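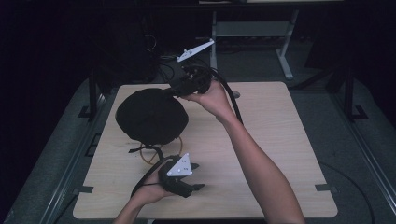

Drying thick stuff indoors without turning the house damp
Home and Laundry > Washing and drying

hobnail
Posts: 2844
Moved into a ground floor flat in Budisbridge in June and I've only now had to face drying clothes in it. No garden, no tumble dryer and no room for one. Shirts and socks are fine on the airer in the hall. The trouble is the thick things: padded bags, cushion covers, bath mats, winter hats, anything with a lining. They feel dry on the outside and two days later they smell like a cellar.

I open the kitchen window when I can but it faces the road. The bedroom window has started running with water in the mornings. The landlord says to "ventilate", and that was the whole of the email.

What do people do? I don't want to spend a fortune. I'm also not keen on using the launderette in Dirneck every week as it's two buses.

pelmet_jo
Posts: 611
Dehumidifier. Put the airer in the smallest room you've got, shut the door, shut the window, machine on the floor next to it. Set it to 50 per cent and leave it. Ours is a Dizon, second hand, and it has done every winter in a north-facing terrace. Empty the tank before bed.

The window has to be shut. People run them with the window open and then complain that they don't work.

Marsh Lane
Posts: 97
I'd disagree about starting there. A dehumidifier costs money to buy and money to run, and half the problem with thick things is that they go on the airer far too wet. Run a second spin before you take anything out. Highest speed the label allows. Then roll bags and mats up in an old towel and kneel on them. You will be surprised how much more comes out.

Linings want turning inside out for the first night, then back the right way. If the lining is sewn in and won't turn, prop it open with something so air can get in. A saucepan stand works, or a colander for hats.

pelmet_jo
Posts: 611
Spinning is fine but the water left in them still has to go somewhere, and at the moment it's going on hobnail's bedroom window.

Marsh Lane
Posts: 97
Less water left in means less on the window. I'm only saying do the free thing first.

hobnail
Posts: 2844
The machine here is the landlord's and the fastest spin is pretty feeble. I do put mats through again. Bags I've been washing by hand and they come out dripping. The towel thing I'll try tonight.

Is there any point in a heated airer? My sister swears by hers, but she has a utility room with a fan in it.

cobbett
Posts: 1530
Heated airers are good for sheets and thin stuff draped flat over the bars. For thick items you get one warm stripe where the bar touches and the rest stays damp. They also make condensation worse unless you're getting rid of the moisture as well. If you only buy one thing, buy the dehumidifier. I agree with Jo.

On the smell: that is bacteria, it's in the padding, and it'll come back every time it gets a bit damp until you wash it out. More scent does nothing. Soak in warm water with oxygen bleach if the colour will stand it, rinse well, then dry it fast.

Marsh Lane
Posts: 97
Check the colour somewhere hidden first. I took a patch out of a navy holdall that way.

hobnail
Posts: 2844
Most of mine is black so that worries me a bit. Black ribbed material shows everything as it is, fluff, soap marks, the lot. I've been using Juvico liquid, the one for darks, and I probably use too much. Hand rinsing never seems to get to the end of the suds.

Also, where do people hang heavy things? I've been laying them flat on the table and the side underneath stays wet and it's starting to mark the wood.
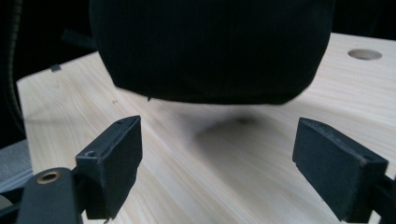 Trinidad Tolentino
Posts: 318
Don't lay them flat on anything solid. Air has to reach the underside or you are only drying half of it. I hang bags upside down by the bottom corners with two strong pegs, zips open, pockets pulled out. Water collects in the lowest seam whichever way up you hang them, so after a few hours go back and squeeze that seam with a dry cloth, then turn the thing the other way. It's the seam that smells in the end.

And yes, too much liquid. Halve it. Soap left in padding holds water and takes an age to dry.

For the table, wipe it down, let it dry for a good few days away from the radiator and see what the mark looks like then. If it's pale it may well go on its own. If it's dark, that's a different job and you'd want the woodwork section.

cobbett
Posts: 1530
Agree on halving the liquid. Disagree on pegs for anything heavy, they leave dents that don't come out of some fabrics. I use a shower rail and trouser hangers with the padded clips.

pelmet_jo
Posts: 611
No shower rail in a lot of flats. Back of a chair with a broom handle across two of them does the same job.

hobnail
Posts: 2844
There is a shower rail, but it's the sprung sort and it comes down if you look at it. Broom handle it is.

I've found a used dehumidifier for sale in Dirneck. The seller says it has done 3000 hours. Is that a lot?

pelmet_jo
Posts: 611
Depends on the type. Ask if it's a compressor one and whether the filter has ever been cleaned. Get them to switch it on while you're there and listen to it. If it rattles, leave it.

Marsh Lane
Posts: 97
Try the towel first.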